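**Convocatoria: técnico o técnica de intervención domiciliaria en casos de acumulación y corte de suministros (2 plazas)**

Servicio de Atención a Viviendas en Riesgo, Fundación Satenby
Ref. interna: 204

## 1. Objeto

Se convocan 2 plazas de técnico de intervención domiciliaria, a jornada completa, para el programa Likdale. El programa atiende a personas y unidades familiares que residen en viviendas con acumulación grave de enseres o residuos, con suministros interrumpidos (agua, electricidad, gas) o con ambas circunstancias a la vez.

La plaza no es de limpieza ni de inspección sanitaria. La retirada de residuos se contrata a una empresa externa, Zokar, y la valoración clínica corresponde a los servicios de salud mental de zona. El técnico coordina ambas actuaciones, obtiene el consentimiento de los residentes y sigue el expediente hasta su cierre.

## 2. Antecedentes del servicio

El programa recibe avisos de vecinos, administradores de fincas, compañías suministradoras y servicios sociales. Desde su puesta en marcha se han registrado 2.668 avisos, de los que una parte considerable se archiva tras la primera llamada por duplicidad o por falta de competencia territorial. Los demás pasan a visita.

El motivo de aviso más frecuente es el olor en zonas comunes. Le siguen la presencia de insectos y el bloqueo de puertas o ventanas. El impago de suministros rara vez figura en el aviso inicial y suele detectarse en la visita, por lo que el formulario de campo incluye desde octubre un apartado específico de lectura de contadores.

## 3. Funciones

- Realizar la primera visita en pareja, con identificación visible y sin acceso a la vivienda si no media autorización del residente o resolución judicial.
- Cumplimentar el formulario de campo: habitabilidad, vías de evacuación, carga combustible, estado de sanitarios, suministros activos, animales.
- Tramitar ante las suministradoras la reconexión o el aplazamiento de deuda.
- Pactar con el residente el inventario de objetos excluidos de la retirada. El inventario se firma antes de que entre la cuadrilla.
- Derivar a salud mental cuando proceda, mediante el protocolo Bakhtiari de comunicación entre equipos.
- Atender a la comunidad de vecinos sin facilitar datos personales ni clínicos del residente.
- Redactar el informe de cierre y programar las visitas de seguimiento.

## 4. Requisitos

**Imprescindibles**

- Titulación en trabajo social, educación social, enfermería o terapia ocupacional.
- Experiencia acreditada en intervención domiciliaria.
- Permiso de conducir en vigor.
- Vacunación antitetánica y de hepatitis B al día, o compromiso de completarla antes de la incorporación.

**Valorables**

- Formación en trastorno de acumulación o en prevención de desahucios.
- Conocimiento de la normativa de bono social y de corte de suministros.
- Segundo idioma de uso habitual en la zona de cobertura. Se valora en particular el ruso, el árabe o el suajili.

## 5. Condiciones

Contrato indefinido con periodo de prueba. Jornada de mañana, de 8:00 a 15:00, con una tarde de guardia rotatoria. El equipo está formado por 5 personas, incluidas las plazas que se convocan. La Fundación facilita equipo de protección individual, teléfono y vehículo para los desplazamientos.

La formación inicial comprende manejo de residuos biológicos, entrevista en domicilio y prevención de riesgos. Incluye una jornada en la planta de clasificación, impartida por Leopoldo Barrera, sobre trazabilidad del material retirado y recuperación de documentos extraviados entre los enseres. La asistencia es obligatoria y computa como tiempo de trabajo. 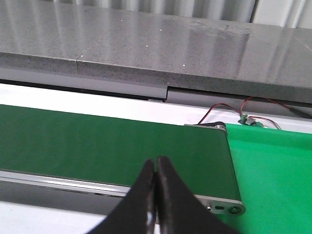
Anayeli Orozco advierte de que el puesto se entiende mal cuando se lee deprisa: la mayor parte de la semana se va en llamadas a las suministradoras y en volver a una puerta que no se abre. Añade que hubo expedientes en los que el primer acceso exigió varios meses de visitas al rellano, y que quien busque resultados a corto plazo debería tenerlo en cuenta antes de presentarse.

## 6. Proceso de selección

1. Revisión de la documentación y de los requisitos imprescindibles.
2. Supuesto práctico por escrito: lectura de un aviso y propuesta de plan de visita. Duración, dos horas.
3. Entrevista con Guadalupe Arriaga (coordinación) y Mwanaisha Minja (área de salud).

El supuesto es eliminatorio. No se valoran los planes que propongan el vaciado completo de la vivienda como primera medida -- salvo que el aviso describa un riesgo inmediato para la vida.

## 7. Presentación de candidaturas

Las candidaturas se entregan en la sede de la Fundación, en sobre cerrado y con la referencia 204 en el anverso. Deben incluir:

- currículum de dos páginas como máximo;
- copia del título;
- certificado de vida laboral;
- certificado negativo de delitos de naturaleza sexual -- puede aportarse después de la entrevista.

El registro cierra a las 14:00 del último día hábil de octubre. Las consultas sobre las bases se dirigen por escrito a Jacinto Quezada, en la misma sede. No se resuelven consultas sobre expedientes abiertos.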